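4 Garment care and length of use in shared households

4.1 Background to the household study

November, Wednesday session papers
By the Louro Textile Use Group

The laboratory results in Section 3 describe what happens to knitted fabric under controlled washing. They say little about how long a sweater or cardigan stays in use once it has been bought. A garment can be in good physical condition and still go unworn for years, and a garment with clear signs of wear can remain the one its owner picks first. For this reason we added a household study, carried out in the town of Keten and in the surrounding villages of the Talleck valley.

We recruited 44 households. Each was asked to list every knitted upper-body garment kept in the home, including items in storage, and to mark each one as worn in the past year, not worn in the past year, or unsure. The lists came to 1705 garments in total. From these we drew a smaller set of 214 garments for closer study. The smaller set was weighted toward wool and wool blends, as cotton knits were covered in our earlier work.

Garments in the smaller set were laid flat before they were measured. Hanging a knit, even for a few minutes, can add length to the body and sleeves, and the amount added depends on the weight of the piece and how tightly it was knitted. We took chest width, body length from shoulder to hem, sleeve length along the outer edge, and the width of the ribbed hem at rest. Measurements were taken twice by the same person, with the garment picked up and laid down again in between. Where the two readings differed by more than the tolerance set in Section 2, a third was taken and the middle value was used. 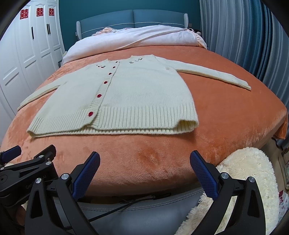
Figure 6. Cream knitted cardigan with a buttoned front, laid flat with the sleeves spread.

Owners were then interviewed about washing, drying, storage and repair. The interviews followed a fixed list of topics but the order was left open. Most people preferred to talk about one garment at a time, telling us where it came from and when they last wore it, and the interviewer filled in the form from that account. We found this slower than a questionnaire but the answers were more complete. In particular, people who first said they had never repaired a garment often remembered a replaced button or a closed seam once the piece was in front of them.

4.2 Washing and drying

Washing practice varied more within households than between them. The same person might wash one sweater by hand and put another of the same fiber into the machine with the towels. When asked why, owners usually referred to the history of the garment. A sweater that had been a gift, or that had been knitted by a relative, was more likely to be washed by hand than a store-bought one of similar make. Price had a weaker effect than we expected. Several owners could not recall the price at all.

Care labels were missing or unreadable on a large share of the older pieces. In these cases owners relied on touch to decide what the fiber was. We compared their judgments with fiber tests done at the Wellosano laboratory. Pure wool was usually identified correctly. Blends of wool and acrylic were often taken for wool, and were therefore washed more gently than they needed to be. The opposite error, treating wool as a synthetic, was rarer but had worse results, and accounted for most of the felted garments in the set.

Drying flat was widely known as the recommended method, and many owners reported doing it for at least some pieces. The main obstacle was space. In apartments without a spare room, a heavy sweater occupies a table or the top of a rack for a day or more in winter. Owners in this situation often dried the garment flat until most of the water was gone and then moved it to a hanger or over the back of a chair. The shoulder marks left by hangers were visible on many of these garments, and the owners generally knew where the marks had come from.

4.3 Storage

Two main storage habits were reported. In the first, knits are kept in one place throughout the year, usually folded on a shelf or in a drawer. In the second, they are moved twice a year between a bedroom and a storage area such as an attic or a box under the bed. The second habit was more common in the villages, where houses are larger.

Seasonal moving had mixed effects. Garments that were washed before being put away showed less moth damage than those stored as worn, which agrees with the general advice given to consumers. On the other hand, seasonal moving also meant that some pieces were forgotten. In 15 households, at least one garment on the list had been found only because of our visit. Some of these went straight back into use, and a few were given away before the second visit took place. We kept the latter in the analysis with the measurements from the first visit.

Folding lines were not a serious problem in any of the fibers studied. They relaxed after a short time lying flat at room conditions. Crushing at the ribbed cuffs and hem, where garments had been packed under weight, took longer to recover and in some wool blends did not recover fully until the piece was washed.

4.4 Repair

Repairs were recorded by type and by location on the garment. Button replacement was the most frequent type in cardigans. Owners who replaced a single lost button usually chose the nearest match they had at home, while those who had lost more than one tended to change the full set. Changing the set was described by several owners as the point at which they began wearing the garment again.

Elbows and cuffs were the next most frequent locations. Darning was done almost entirely by people who had learned it at home or in school, and they were often asked to do it for relatives and neighbors as well. Owners without this skill said they would consider paying for a repair, but few knew where to go. The one repair shop in Keten accepts knitwear on certain days only and does not advertise the service.

Decoration was not counted as repair on our form, and this should be changed in any later study. Some owners had added embroidery or a patch over a stain or a small hole, so that the same work served both purposes. Without asking, it was not possible to tell from the outside whether a given motif was original to the garment or had been put there later. Our interviewers began noting this on their own during the second half of the visits, and we have left those notes out of the tables as they do not cover all households.

4.5 Limits of the household data

The households were volunteers and were probably more interested in clothing than most. The lists depend on what people could find and remember, and the category "unsure" was used unevenly. One household placed nearly all of its garments in it. Removing that household does not change the direction of any result reported here, but it does lower the share of unsure items in the village group.

We also had no way to follow garments that had left the home before the study began. A sweater that was thrown away after one bad wash does not appear in our lists, and the felted pieces we did see are likely a small part of those that have existed. The age of each garment was given by the owner, and could be checked against a receipt or a dated photograph in only a few cases. Ages given in round numbers of years were treated as estimates in the model described in Section 5.

Louro Textile Use Group. Contact: see title page. All rights reserved. Back to top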